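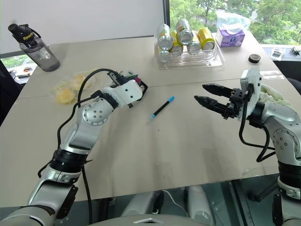
"The arm was never the slow part," says Pirjo Miettinen. "The slow part was us, waiting for the log to tell us what the arm was thinking."

She has worked on the control software at Teler for more than 2 years, and when we meet in August she has just finished moving the whole planning layer to a new version. The office is on the upper floor of a building in Flimstead, with trees close to the windows. She makes coffee, moves a laptop from the only free chair and starts talking before I have found my pen.

Teler writes software for robots with two arms. The company does not build the arms and does not want to. Its product is the part in the middle, which takes what the cameras see and what the operator asked for and turns it into motion for both arms at the same time. Inside the company this part is called Paredes. Miettinen does not remember who chose the name.

I ask her what is difficult about two arms, if one arm is already well understood.

"With one arm, you plan a path and the world stays still while you do it," she says. "With two, each arm is an obstacle for the other, and it is an obstacle that moves. You can plan them together as one big machine, and then the search becomes very large. Or you plan one first and tell the second to respect it. Then the second arm is always polite and always late."

The old version of Paredes used the second way. The left arm got its plan, the right arm waited. When the two hands had to meet over something small, for example a pen, the right arm often found that there was no free path left, and it stopped. The operator saw only the words "no solution".

"This message I hated most," she says. "It is correct, but it helps no one. No solution because of what? Because of the elbow? The cable? Because the table is two centimeters higher in the model than in the room?"

The new version plans both arms together, but only for the last part of the motion, when the hands are near each other. Before that, each arm travels alone inside a space that is reserved for it. The reserved spaces are calculated again 70 times per second. Miettinen draws this for me on the back of a delivery note, two long bean shapes that bend away from each other and then touch at the ends.

Her colleague Veikko Partanen, who joins us with his own cup, is responsible for perception. He looks at the drawing and says that the beans are too optimistic.

"She draws them smooth," he says. "From my side they are not smooth. I give her a position of the object and a number that says how much I trust it. For a box, I trust it a lot. For a thin thing lying flat on a pale table, the position is good along one direction and bad along the other. If she uses only the position, the fingers close beside it."

For a long time, he says, the planner did exactly this. The trust number was sent, it was stored in the log, and the planner did not read it. It was found by Saimi Hämäläinen, at that time a summer trainee, who was writing a tool to show the logs in color and asked why one column had no reader. Partanen tells this story with visible pleasure. Miettinen less so.

"It was my code," she says. "I had written a comment there: use later."

Now the planner reads it. When the trust is low in one direction, the gripper opens wider in that direction and comes down more slowly, and the camera takes another look from a shorter distance. Transparent things are still a problem. Partanen mentions bottles and plastic bags, where the depth sensor sees partly the surface and partly what is behind it. His present solution is to mark the whole area as "occupied, shape unknown" and keep the arms out of it.

"This is not elegant," he says. "But an arm that goes around a bag is better than an arm that believes the bag is a hole."

I ask about cables, because I noticed in the log viewer that they have their own color.

Miettinen laughs. The cables on the outside of the arms are not part of the robot model that the manufacturer delivers. For the planner they did not exist. The team tried to simulate them as ropes, which was pretty and much too slow. Now each cable is a soft, fat tube around the arm, with a thickness that depends on the angle of the elbow. To get these thicknesses, she moved the joints by hand through 307 positions and wrote down how far the loop was hanging out.

"Three evenings," she says. "I listened to a whole audiobook about shipwrecks."

The tool from Hämäläinen has become the thing that customers ask for first. It is called the replay, and it does what the name promises. A motion that failed can be opened again on a laptop, stopped at any moment, and planned again with one value changed. The viewer shows which limit was the one that blocked the path. The message "no solution" is still there, but next to it there is now a line such as "right elbow against left cable, 4 mm missing".

Aleksi Leinonen, who runs a small packing site in Clerville and has used Paredes from the first version, confirms this to me by phone. He is not a programmer. "Before, I sent them a log and waited until the next morning," he says. "Now I open the replay, and in half of the cases I see myself that I put the tray in the wrong place." He has one complaint also: the replay files are big, and his connection is not. The last one was 700 megabytes and he went to lunch while it was uploading.

Miettinen knows the complaint. The files contain all camera images at full size, although the planner uses only a small part of them. Partanen does not want to throw anything away, she does, and they have not agreed yet. While I am sitting there they discuss it again for some minutes, in Finnish and very quietly, and then return to English as if there had been no break.

What comes next? She would like the planner to explain itself before the motion and not only after. The operator would see the intended path on the screen, with the weak places marked, and could say yes or no. A first version exists on her own machine. It takes too long to draw, and at the moment it marks almost everything as weak.

"It is a bit nervous," she says. "I have to find out if it is nervous for good reasons."

Partanen takes the cups to the sink. She has already opened the laptop again and is looking for the place where the elbow limit is set. She believes it is too strict by a few degrees, and she wants to try it before four o'clock, when the robot is reserved for his tests.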